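Gremen GX-20 周转箱搬运机器人 安全停机与故障处理说明

产品中心 > 移动操作机器人 > GX-20 > 维护与安全

适用型号:GX-20(含加高立柱型)
适用软件:Curnari 调度端,控制器固件 2 系列
文档状态:2023年9月24日修订,替代6月版

一、产品概述

GX-20 用于在流利架、多层货架、滚筒台和推车之间搬运敞口塑料周转箱。单次搬运一个箱体,额定载荷 20 kg。底盘为差速驱动,上身可升降,双臂从箱体两侧夹持。安全回路由急停按钮、底盘激光区域监测和夹持力监测三部分构成,任一部分触发均进入保护性停机。

本页主要说明 E-105 故障。该故障在6月版固件中存在复位逻辑缺陷,已投用设备须按第四节处理后方可恢复自动运行。

二、E-105 故障定义

故障名称:夹持力反馈丢失
故障等级:一级(停机,禁止自动复位)
触发条件:左右任一侧夹持力信号中断,或两侧读数之差超过设定值并持续 10 个控制周期。
设备表现:双臂保持当前姿态,底盘抱闸,状态灯红色常亮,调度端显示任务挂起。
正确的复位方式:人工确认箱体状态,在示教器上逐项确认后复位。

6月版固件的缺陷在于:若故障发生在底盘停稳之后、放箱动作完成之前,控制器重启后会将任务状态误判为“已放置”,随即执行双臂张开。此时箱体如未完全落在支撑面上,将直接跌落。

三、事件经过与原因

问题由 Skendcombe 试验间首先报告。设备向滚筒台放箱时触发 E-105,操作人员按惯例断电重启,重启后双臂张开,箱体前沿已搭上滚筒,后沿悬空,箱体翻落至地面。无人受伤。箱体侧壁开裂,滚筒台边轨轻微变形,后者已校正。
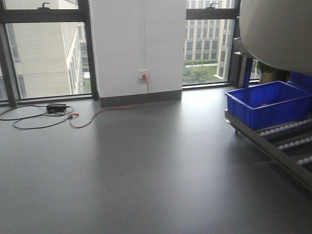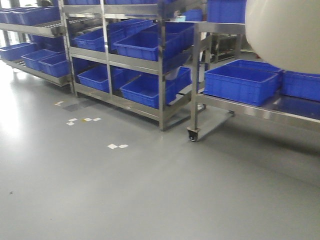
现场排查由 Jhair Huanca 负责,控制器日志由 Mereana Nepia 分析。结论如下。

直接原因:右侧腕部力传感器接插件锁扣未到位,手臂伸展至最大行程时线束受拉,信号瞬断。

软件原因:任务状态在发出放置指令时即写入非易失存储,未等待力反馈确认。重启后程序读取到的是指令状态,与实际状态不一致。

管理原因:旧版操作手册第 2 章将断电重启列为通用处理方法,未排除持箱状态。该条已删除。

复现试验中,人为拔下右侧力传感器接插件后重启,旧固件可稳定复现误张开。更换固件后,同样条件下双臂保持夹持,示教器提示“持箱状态未知,需人工确认”。左侧接插件单独拔下时结果相同。

四、处理措施

1. 停用自动模式,直至以下各项全部完成。
2. 检查左右腕部力传感器接插件。锁扣应有明显卡入感,外壳无缝隙。Cartwright 线束组件自带二次锁片的,锁片须推到底。
3. 将手臂伸至最大行程,检查线束余量。线束在任何姿态下不得绷直。余量不足时松开前臂第二固定夹,重新布线后紧固。
4. 升级控制器固件。升级前须清空双臂,底盘停在平整地面,升降柱降至最低位。
5. 升级后执行夹持力零点标定。标定期间禁止触碰双臂。
6. 空载执行一次完整的取放循环,再以空箱执行一次。两次均无报警,方可带载。
7. 在维护记录中填写固件版本号、接插件检查结果和检查人姓名。

五、持箱状态下发生停机的处理

严禁断电重启。
严禁徒手从双臂之间抽取箱体。
严禁站在箱体下方或双臂正前方。

由两人操作。一人在箱体下方放置托举台并升至与箱底接触,另一人在示教器上进入手动模式,以低速模式张开双臂。托举台未接触箱底前不得张开。箱体移走后,按第四节第 2 项检查接插件,再行复位。

如示教器失去响应,保持供电,按下急停,联系服务部门。急停按下后双臂抱闸仍然有效,夹持姿态不变,但夹持力不再主动补偿,箱体重量较大时可能缓慢下滑,托举台仍须尽快就位。

六、作业区要求

取放工位前方须留出设备回转所需的净空。地面上的线缆、电源适配器、标记胶带碎片等应在自动运行前清理,底盘激光的扫描平面高于地面,对低矮物体没有检测能力。临时供电线不得横穿行驶路径。

流利架的倾斜层板须装前挡条。倾斜层取箱时,后方箱体会随重力前移,夹持力左右差值瞬时增大,可能误触发 E-105。遇此情况应先检查层板倾角和挡条,不得以放宽差值阈值的方式消除报警。阈值参数受密码保护,修改须由服务人员进行。

滚筒台须带锁止或限位。带脚轮的推车用作放置面时,脚轮应全部锁定。

七、常见问题

固件已升级,仍出现 E-105
多为接插件或线束问题。导出日志,查看信号中断时的手臂姿态。若集中在大行程位置,重新检查线束余量;若与姿态无关,更换传感器。

可否只升级固件,不检查接插件
不可以。固件修正的是重启后的误动作,不能消除信号中断本身。

加高立柱型是否有差别
处理步骤相同。该型号腕部线束较长,立柱内另有一处中间接头,须一并检查。打开立柱后盖前应断开主电源并等待 10 分钟。双臂持箱时不得进行此项操作。

调度端显示任务已完成,现场箱体仍在双臂上
旧固件的已知现象。立即按下急停,按第五节处理。不要在调度端补发任务。

八、备件

腕部力传感器(左右通用)
力传感器线束,标准长度
力传感器线束,加长型
接插件二次锁片
前臂线束固定夹

备件订购须提供设备铭牌上的序列号。

九、技术联系

固件与日志分析:Mereana Nepia
现场服务与备件:Boonsong Chaimongkol
安全事件报告:Javiera Tapia

报告安全事件时,请附控制器日志原始文件和停机时示教器界面的照片。日志仅保留最近一次上电周期的高频数据,断电后即被覆盖,应在断电前导出。

相关文档
GX-20 安装与场地准备
GX-20 夹持力标定规程
Curnari 调度端报警代码表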